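Montrer une tâche au robot : guidage à la main et téléopération
Notes de cours, séance 4 -- version du 14/04/2022

Je remets au propre ce que j'ai raconté en séance, avec deux ou trois choses que j'avais oubliées (comme d'habitude). Si vous avez déjà lu le polycopié d'introduction de l'atelier Nusura, vous pouvez sauter la première partie, mais lisez quand même la fin, elle sert pour le TP.

1. De quoi on parle

On veut qu'un bras fasse quelque chose et on n'a aucune envie d'écrire la trajectoire point par point. Alors on lui montre. Il y a deux familles de méthodes que je vais traiter dans ces notes, et une troisième (la vidéo d'un humain qui fait le geste à mains nues) que je garde pour octobre, parce qu'elle pose des problèmes de correspondance dont on n'a pas besoin pour l'instant.

Première famille, le guidage à la main, qu'on appelle aussi démonstration kinesthésique. On met le bras en compensation de gravité, on l'attrape et on le promène. Les articulations enregistrent tout, il n'y a rien à traduire : ce que vous avez fait, le robot peut le refaire puisque c'est lui qui l'a fait. C'est confortable, c'est rapide à mettre en place, et les débutants s'en sortent bien dès le premier quart d'heure.

Deuxième famille, la téléopération. Vous êtes à côté, ou dans une autre pièce, avec une manette, un bras maître ou un casque, et vous pilotez. Le geste est moins naturel au début, surtout pour les rotations du poignet, mais votre main n'est plus dans l'image. Quand on apprend à partir de caméras, ça change tout !

2. Le guidage à la main, en pratique

Un conseil que je répète à chaque groupe : tenez le bras à deux endroits, une main près du coude, une main juste au-dessus de la pince. Si vous ne tenez que la pince, le coude part où il veut et vous obtenez des configurations bizarres que le contrôleur aura du mal à rejouer proprement.

Regardez les courbes de vitesse après chaque essai. On voit tout de suite les hésitations, les petits arrêts quand la personne réfléchit, les à-coups au moment de fermer. Un arrêt de temps en temps n'est pas grave. Dix arrêts dans le même geste, on jette et on recommence.

Défaut principal de la méthode : les efforts. Quand vous poussez le bras avec votre propre force, les couples mesurés mélangent votre poussée et le contact avec l'objet. Pour une simple prise et dépose, on s'en moque. Pour une insertion, un glissement dans une rainure, un bouchon à visser, on se retrouve avec des données difficiles à interpréter.

Et puis il y a vos bras et vos épaules, qui passent devant toutes les caméras fixes. Celle du poignet s'en sort mieux, à condition de ne pas mettre les doigts devant (je vise quelqu'un, vous vous reconnaîtrez).

3. La téléopération, en pratique

Au labo on utilise le bras maître Sorach, et pour ceux qui préfèrent, une manette classique branchée sur l'interface Jomwood. Le bras maître demande moins d'apprentissage : on bouge le petit, le grand suit. La manette est plus fatigante, mais plus précise quand on travaille sur un seul axe à la fois.

Le retard, parlons-en. Tant qu'il reste petit, on ne le sent pas. Dès qu'il devient perceptible, tout le monde adopte la même stratégie sans s'en rendre compte : on bouge un peu, on attend, on bouge encore. Le modèle apprend alors à bouger un peu et à attendre -- il est très obéissant. Vérifiez donc votre liaison avant d'enregistrer, et notez la valeur dans le carnet.

Autre point, l'échelle. Si un grand mouvement de votre main donne un petit mouvement de la pince, vous gagnez en finesse et vous perdez en amplitude, il faut débrayer souvent. Je vous laisse choisir, mais gardez le même réglage pendant toute la série.

Enfin, pilotez avec ce que le robot aura. Si la politique ne doit voir que la caméra du poignet, essayez de conduire en regardant seulement cette caméra. C'est pénible, on rate beaucoup, et on comprend très vite ce qui manque dans l'image : la hauteur au-dessus de l'objet, le bord du bac, l'orientation de la pièce.

4. Combien de démonstrations ?

On me pose la question à chaque fois et je n'ai pas de réponse générale. Sur notre série Ratanaporn, on a gardé 1 156 démonstrations, toutes en téléopération, et la personne qui les relira toutes en une semaine aura mon admiration. Pour le TP, je vous en demande 46 par binôme. C'est peu, mais c'est assez pour voir apparaître les défauts : départs toujours au même endroit, prise toujours du même côté, fin coupée trop tôt.

Variez les départs. Variez aussi un peu la position des objets, et pas seulement de gauche à droite (tout le monde oublie la rotation). Enregistrez également des reprises : vous arrivez mal placé, vous reculez, vous corrigez, vous continuez. Un jeu de données où tout se passe bien du premier coup donne un robot complètement perdu dès qu'il est un peu décalé.

5. L'exercice des jetons

J'aime beaucoup les jetons de poker pour cette séance. C'est mince, c'est rond, ça roule, et quand ils sont couchés sur la tranche les uns contre les autres, il faut réfléchir à la façon dont la pince se présente. Les couleurs aident aussi à se donner des consignes claires : « prends l'orange du bout », tout le monde comprend.

Avant de fermer la pince, posez-vous la question de l'axe. Serrer un rouleau par ses deux extrémités ou prendre un seul jeton par sa tranche, ce sont deux tâches différentes, et elles ne doivent pas porter la même étiquette dans vos fichiers. Décidez-le avant la première prise, écrivez-le, et tenez-vous-y. Les nervures du bac compliquent la descente : si les doigts arrivent de travers, ils risquent de buter dessus. Je préfère une approche lente sur les derniers centimètres, avec une correction d'angle bien visible dans la démonstration.
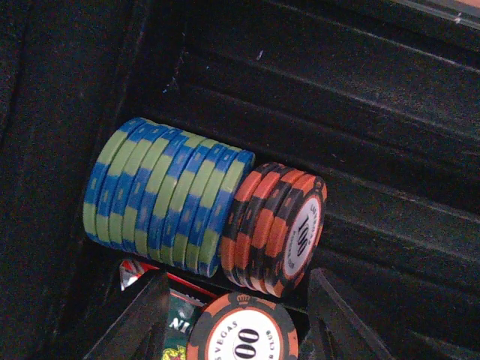
6. Pour le TP

Travaillez en binôme, une personne pilote et l'autre surveille l'arrêt d'urgence. Changez de rôle à mi-parcours. Chaque démonstration commence bras au repos et se termine pince ouverte, dégagée du bac.

Dans le carnet, je veux la méthode (guidage ou téléopération), le réglage d'échelle, le retard mesuré, la consigne exacte donnée au pilote, et un mot sur les essais jetés. Mettez vraiment la raison, « raté » tout court ne m'apprend rien.

Gardez les fichiers bruts. Le découpage se fera ensemble à la séance 5, avec le script habituel, alors ne coupez rien vous-mêmes -- même les trois secondes du début où il ne se passe rien. Et pensez à recharger la manette en partant, merci !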